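Zomex Issues Service Notice on Gripper Cable Faults in Two-Arm Benchtop Cells

CLATBY, July -- Zomex has released service notice 2926 for its two-arm benchtop handling cells. The notice covers a loss of grip force feedback caused by strain on the cable at the gripper motor connector.

The fault was reported by the packing test lab at Abubakari, which runs the cells on mixed small goods such as wrapped bottles and desk supplies. In 11 of 20 logged stops, the controller kept the last valid force reading after the signal dropped out. The fingers then continued to close on the item until the travel limit was reached. No injuries were reported.

"The connector works back a little each time the wrist turns to full rotation," said Kwesi Opoku, field service engineer at Zomex. "The contact is intermittent, so a static check on the bench will usually pass."

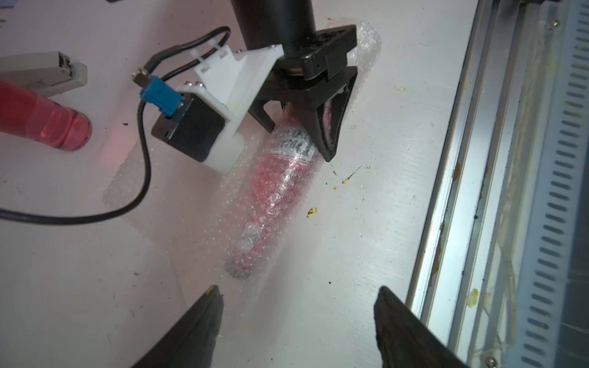
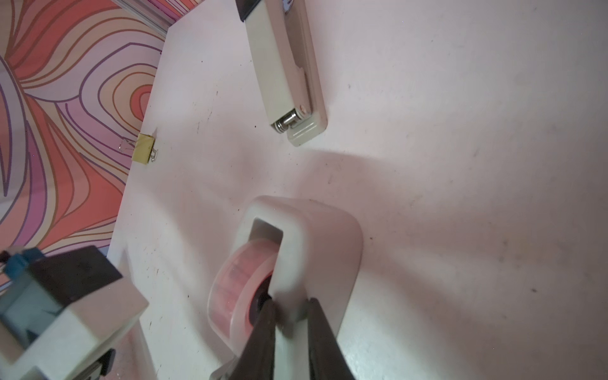
Can a cell stay in use until the new parts are fitted?
Operation may continue at reduced speed, with wrist rotation limited in software and the work area closed to staff while the arms are powered. Cells that have logged a force signal error must be taken out of service.

The corrective action has two parts. Firmware version 2 treats a frozen force value as a fault and stops both arms. A replacement cable set adds slack at the wrist and a second tie point ahead of the connector. Both are supplied at no charge. Installation must be followed by the full-rotation test given in the notice -- a power-on self-test alone is not sufficient.

"We had been treating these as ordinary grip errors and restarting," said Caroline Swai, lab supervisor at Abubakari. "Operators now save the log before clearing any stop."

Cable sets ship from the Plorura depot in order of reported faults. Sites should have the cell serial number and the most recent controller log ready when placing a request.

Technical contact: Bit-na Bae, Product Safety, Zomex
Press contact: Kekeli Adjei, Zomex, Clatby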